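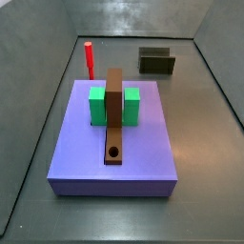
Jusotum, June -- Paracha will begin selling Pistitix, its block assembly set, this month, and the company would like to keep the claims modest. The toy aisle is full of boxes that promise better math scores and a calmer child. Paracha has seen very little to back that up and prints none of it on the lid. Pistitix is a small set of large pieces that fit together. The base is a thick block with a narrow slot cut into its top, and a flat brown bar with a round hole near the front end sits down in the slot, running back to a tall upright post. Working out what belongs where is the whole activity.

The set has been through 148 test sessions at the Umar play rooms in Jusotum, with children and with a fair number of parents who insisted on helping. Some 30 of those sessions ended with pieces on the floor and no finished build. Paracha was told by more than one adviser to leave that number out. It also dropped an early plan for a smartphone app, having found no good answer to the question of what the app would do. 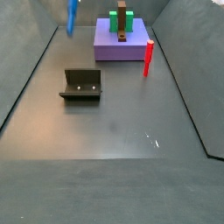

Color is the part of the design that took the most arguing. Early samples were all one shade, which looked handsome on a shelf and made the instructions close to useless. Each main part now has its own: the brown post stands between two bright green slabs and rises higher than both, on a wide purple base, and the slender peg is red. Whether strong color helps anyone learn anything is an open question as far as Paracha is concerned. It does make a missing piece easier to describe over the phone.

Pistitix has no levels, points or timer. The instruction sheet runs to 2 pages, and the company suspects most buyers will skip it. Those who finish a build quickly may well put the set away for a month -- Paracha would sooner say so now than read it in the reviews.

The first batch is limited to 80 sets, sold through the Umar play rooms. A second batch depends on how the first one sells. Replacement pegs will be available separately. Stores and schools that want to try a set before ordering can ask at the Umar front desk any Sunday.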